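Connectors, Wires and One Green Board: My Semester Project on Cable Assembly

Chia-hao Siu
Project report, hands-on electronics course

How I ended up with wires

I should say up front that I did not pick this topic out of love. I wanted to build a little synthesizer. The synth group was full by the time I got my form in, and what was left on the list was "wiring and connectors, practical study," which sounded like a punishment. It's May now, I've spent 70 hours on it, and I have opinions about crimp terminals that I can't share at dinner anymore.

The idea was pretty simple. Take one control unit, the Draltow, which our course uses as its practice product, and look at everything that has to be plugged, pushed, screwed or threaded before it does anything. The Draltow has a circuit board inside and a round metal connector in the wall of the housing, and between those two there's a whole lot of wire. I wanted to find out where beginners (me) lose time and where they make mistakes that only show up later.

What I read first

I started with the old course handout, which is called the Girkby notes after the building the wiring class used to be in. The notes are good on tools and very thin on hands. They tell you which crimper goes with which terminal, but there is one single sentence on how to hold five or six wires of different stiffness while you do something at the end of them. I also read two reports from earlier students. One of them timed everything and came up with lots of charts. The other one was mostly about a broken stripping tool, and I liked that one better.

The round connector

The panel connector is the part I spent the most time with. It has a square flange that gets screwed to the housing wall, and a barrel that the wires go into from behind. On paper it's a ten minute job. My first one took me most of an afternoon!

The trouble is that the wires don't all want the same thing. The green-and-yellow ground wire is stiffer than the others in our kit, so it springs back to whatever curve it had on the spool. The thin black ones go wherever you push them and then fall out of your fingers. The red ones are in between. If you put the thin ones in first, the ground wire shoves them sideways when it comes in. I tried it in the other order and it went much better: ground first, then red, then black. 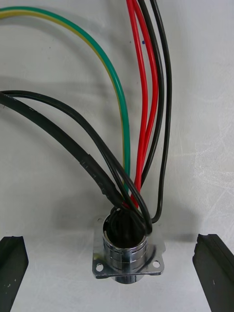
Why does the ground wire get a bit of extra length?
So that if somebody yanks the cable out of the housing, the ground wire is the last one to pull loose. The power wires let go first and the metal case stays grounded until the end.

I didn't know that before this project. I had been trimming all my wires to exactly the same length and feeling very neat about it. My lab partner from the Wei bench (we name the benches, don't ask me who started it) caught it on my second connector and I had to redo the whole thing.

Other stuff I learned on the round connector, in no special order:

Put the back shell on the cable before you do the ends. I forgot this twice. Everybody forgets it.

Strip a practice piece from the same spool first. The stripper setting that was right yesterday can nick the copper today if someone else has used the tool in between.

Tug each wire by itself when it's in. Tugging the whole bundle tells you nothing, because the good ones hold up the bad one.

Don't screw the flange down until you've checked continuity on every wire. I know, it's tempting, it looks so finished when it's mounted.

How I tested

I built 13 harnesses in total, all with the same parts and the same drawing. For each one I wrote down the order I put the wires in, how long I took, and what was wrong with it at the end. "Wrong" meant a wire in the wrong position, a nicked strand, a terminal that came out when I tugged it, or insulation caught in the crimp. I kept all of this in a paper notebook that now has solder flux on half the pages. I had a spreadsheet too, but I kept forgetting to fill it in at the bench, and typing it up at 11 p.m. is how errors happen.

I also made a pull test out of a luggage scale and a hook. It's not a lab instrument and I won't pretend it is. It did give me a way to compare one crimp to another on the same day with the same scale, and that was all I was after.

What I found

The early harnesses were bad. The first four all had at least one fault, and the very first had a swapped pair plus a terminal that fell out when I looked at it funny. After I changed the wire order things calmed down a lot, and the last five passed everything. Of course some of that is just me getting better with practice. I can't separate the two with one person doing all the builds, and if I did this over I'd get a friend to start with the new order from scratch and compare.

The crimps surprised me more. I was sure the weak ones would be on the thin wires. They were mostly on the red ones! I had been using the next slot down on the crimper because it "felt tighter," and it was cutting into the strands. Once I went back to the slot in the Girkby notes, the problem went away. So, read the notes.

The board end

Then there's the other end of the cable, where it meets the board. I figured this would be the easy half. The connectors are keyed, they click, you're done, right?

Well, sort of. The sockets along the edge of the board are fine if you can get at them straight on. The header on the far side is another story. It's a small connector and the other wires lie across it if you haven't tucked them away first. I also learned to support the board while pushing. Push on one side with nothing holding the other and the whole board slides or tips, and then your connector goes in crooked. Two connectors on opposite sides, with something steady at each, is a much calmer way to do it. 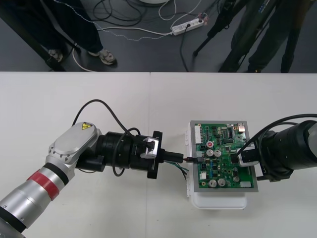
Figure 2. Connectors held at both sides of the green circuit board, with thin green, blue and black wires hanging below the left one.

The loose thin wires are what I'd warn the next student about. They get under things. I started using a strip of masking tape on the bench to park them, and I labeled the tape with a marker so I knew which bunch was which. It cost me nothing and saved me from the mistake I made on harness six, where I plugged in a connector with one strand of blue pinched underneath the board and spent an hour hunting for a fault that wasn't electrical at all.

Parts and sorting

A short word on the parts drawers, because they ate more of my time than I'd like to admit. Our terminals come in bags of 2,000 and the bags look identical from the front. I borrowed a sorting tray from the Jarker cabinet (it's the tall one by the sink) and set out only what I needed for one harness at a time. It felt fussy. But I stopped grabbing the wrong size, and cleanup got shorter too.

I also put all my cut lengths on a card and pinned it over the bench. Up to then I'd been measuring each wire fresh off the drawing and getting a slightly different answer every time.

What I'd do differently

More people building, for sure. A proper pull tester if the department can spare one. I'd also take the two ends of the cable as separate studies, because I kept getting interested in one and neglecting the other, and you can probably tell from the length of the sections above.

I'd like to look at strain relief as well. I ran out of time for it and only clamped the last three harnesses, so there's nothing to report except that they feel sturdier in the hand.

My grade on the midterm version of this report was 96, and the comment in the margin said "more about the board, less about the drawers." I've added to the board section. The drawers stayed in.

Notebook, cut list and the spare harnesses are in the box on the bottom shelf of the Jarker cabinet. Please put the luggage scale back when you're done with it, it's mine and I'm flying home in the summer.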